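Kirnero compares two grippers in simulation before buying

20 Jun 2019
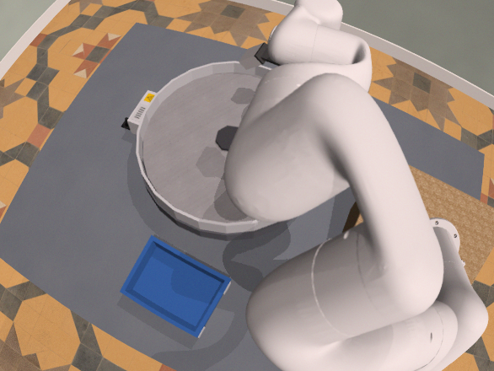

The time to find out that a gripper cannot reach over the rim is before the invoice is paid, according to Ostura, which supplied one of the two grippers in the comparison and has asked to see the full results. Its own engineers had expected trouble with flat parts near the edge of the disc and said so at the start.

Kirnero, which assembles small pumps and valves, has spent the spring trying out two grippers for a new sorting cell. All of the work so far has been done in simulation. The arm has to pick small parts from a round, rimmed apparatus and put them in a blue tray beside it.

Each gripper was given 900 picks with the same arm model, the same controller settings and the same set of starting positions. The Ostura gripper has two angled fingers. The other, from Pillai, is narrower and closes in parallel. The firm counted a pick as good only if the part ended up inside the tray walls and the arm had not touched the rim on the way.

The Pillai gripper did better close to the rim, where there is little space for the fingers to open. The Ostura gripper was quicker in the middle of the disc and dropped fewer parts during the move to the tray. Most of the failed picks, 287 across both grippers, came from the arm approaching at a poor angle, and the company has put these down to path planning. They will be run again once the planner has been changed.

Camera placement was looked at as well. A view from low down beside the arm lost sight of the part when the wrist turned, and the test team now favours a second camera fixed to the far side of the cell. The floor and lighting in the simulation were varied between runs to see whether the vision software could cope with a busy background. It was slower on patterned floors, though the number of missed parts hardly changed.

The controller software, Elura, is already used on other machines at the site and was not part of the comparison. It will get an update to let it switch between gripper profiles without a restart, which at present takes 3 minutes.

Trials on a real arm are due to begin in November, with more than 2,000 picks planned for each gripper. Kirnero says it will order only one type for the cell. Spare fingers and mounting plates will be priced separately, and the firm has asked both suppliers for delivery times.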